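# Would You Post It? Photo-a-day blogging and how people feel about their own bodies

Project report by Chidubem Ekpo, supervised by Gemma Lambert

## Why this topic

My original proposal was a study of body image across all social media, everywhere, for all ages. Gemma wrote "brave" in the margin, and I have since learned what supervisors mean by that. The version that survived looks at one small habit: people who post a photograph of themselves every day on a personal blog, and what they say about their looks as the months go by.

## What I did

I recruited 13 bloggers through two online groups, one based in Jurville and one in Donine. Each let me read their archive from January to April, which gave me 608 posts. I read every one of them, including a very long run about a sourdough starter.

I sorted the self-portraits by what the caption said about the body. "Apology" meant things like *sorry about the hair* or *ignore the chins*. "Neutral" meant the body wasn't mentioned. "Kind" meant the writer said something nice about herself or himself and didn't take it back in the next sentence. That last rule cost me a good many entries.

I also held interviews by phone, up to 20 minutes each, although one blogger from Wavville had a lot to say about swimwear and I wasn't going to stop her.

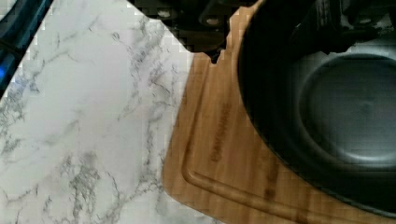

The interviews were more useful than the captions. Several people told me they apologised out of manners, in the way you might say the house is a mess when a visitor comes. They didn't always believe it. One woman had written about her "awful knees" in January and, when I asked, couldn't remember having any feelings about her knees at all.

## What I found

Apologies were common in January and became less so by April. Most bloggers put this down to running out of energy: if you have to post daily, there isn't time to be ashamed of every part in turn. Two said the comments helped, mainly those from other parents with scars or stretch marks who posted their own photos in reply.

Compliments from strangers did less than I expected. "You look amazing!" was usually met with thanks and then a fresh apology - often longer than the first.

## Problems

The people who hated the whole thing had probably given up before I found them, so my group is made of those who stuck it out. I was also the only person sorting the captions, and my idea of "kind" got stricter as I went along. I re-sorted January at the end to check, and moved several posts into "neutral".

I had hoped to compare my results with the Pilkington diary project from last year, but their diaries had no photographs, and their writers mostly complained about parking.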